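How to Get a Fitted Sheet to Stay Put (and Wash It So It Still Fits Next Year)

I fought with my fitted sheets for years. I'd make the bed in the morning, feel very pleased with myself, and by 2 a.m. one corner would have popped off and wrapped itself around my foot like seaweed. If you're reading this page you probably know the feeling! I've tried just about every fix going, so I'm writing down the routine I've settled on. It takes a few extra minutes the first time and then hardly any after that.

What you need

A fitted sheet that really fits your mattress (more on that in a second), a tape measure, and a set of sheet straps if your mattress is a slippery one. I use the Tirix straps, the kind with a clip at each end, but any brand with a decent bite will do. Some people like the full-length Plira bands that go all the way around under the mattress. I found them a pain to put on by myself, though my sister swears by hers.

Step 1: Measure the mattress, including the depth

Everybody knows if they have a queen or a full. Hardly any of us know the depth, and that's the number that matters. Strip the bed, put the tape at the bottom seam and measure straight up to the top seam. If you sleep with a topper, leave it on and measure the whole stack. Write the number on a bit of masking tape and stick it inside the linen closet door (mine has been there since January, and I've looked at it more times than I'd like to admit).

Now look at the package your sheets came in. The pocket depth should be a little more than your mattress depth. An inch or two extra is good. Much more than that and you get a baggy sheet that slides around all night. Any less and the corners are under strain from the minute you put it on.

Step 2: Wash the sheet before you use it

I used to skip this. Don't skip it. Cotton shrinks some in the first wash, and you want to find that out before you cut the tags off and throw away the receipt. Warm water, regular detergent, no fabric softener. Softener makes the fabric slick, and a slick sheet on a slick mattress pad is asking for trouble.

Dry it on low and take it out while it's still the tiniest bit damp at the elastic. High heat is what kills elastic. I ruined a lovely set from Ogilvie that way, a set I'd waited months to see on sale, and I still get a bit sad about it.

Step 3: Find the top and bottom

The tag is usually sewn at the bottom right corner, but not every company does it that way, so check yours once and then mark it. I put one little stitch of blue thread on the inside of the hem at the foot. If your sheet goes on sideways it'll feel too short one way and too loose the other, and you'll blame the sheet. (Been there. Took the whole bed apart twice.)

Step 4: Start at the far corner

If your bed is pushed against a wall, the corner you can't easily reach is the one to do first. Kneel on the mattress if you have to. Hook that corner well underneath, then go diagonally to the opposite corner, the one nearest you, and pull it down snug. Then do the other two. Going diagonally keeps the tension even. When I used to go around in a circle, the last corner was always a wrestling match, and the first one would pop right off as soon as I won.

Step 5: Smooth from the middle out

Put both palms flat in the center and push toward the edges, then tuck any extra down the sides. A few soft creases are fine, especially up by the headboard and along the wall, where it's hard to get your hand in. I don't iron my sheets and I don't plan to start. 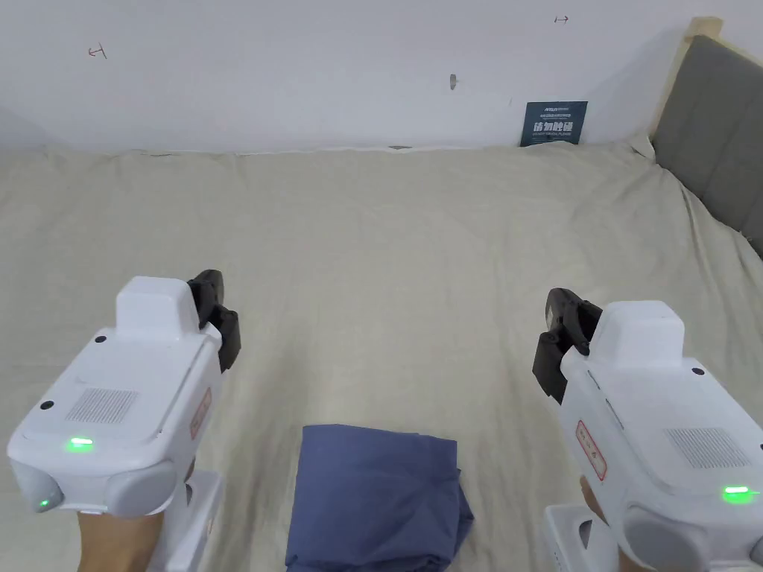 Step 6: Put the straps on

Lift one corner of the mattress and clip the strap to the elastic on both sides of that corner, so it runs across underneath like the short side of a triangle. Clip onto the hem where the fabric is doubled, never on a single layer, or you'll end up with little holes. Tighten until it's snug. If the sheet starts to pucker on top, back it off a bit. Do all four corners even if only one gives you trouble, or the loose one will just move somewhere else.

Step 7: Check it after a few nights

Give it three or four nights and then have a look. If a corner has crept up, tighten that strap. If all of them have crept up, your pockets are probably too shallow and no strap is going to fix that for long.

A few extra notes

Adjustable beds are harder. Every time the head goes up, the sheet gets pulled, so leave those straps a little looser at the top.

A cotton mattress pad grips better than a shiny polyester one. I switched to a plain quilted one and it helped as much as the straps did.

Jersey sheets stretch, so they forgive a bad measurement, but they also bag out in the middle. I keep mine for the guest bed.

I change our bed on Thursday and rotate between two sets, so the elastic gets a week off in between. When a set finally gives out, the flat middle part makes great dust cloths, and the elastic corners fit nicely over a patio chair cushion in the winter.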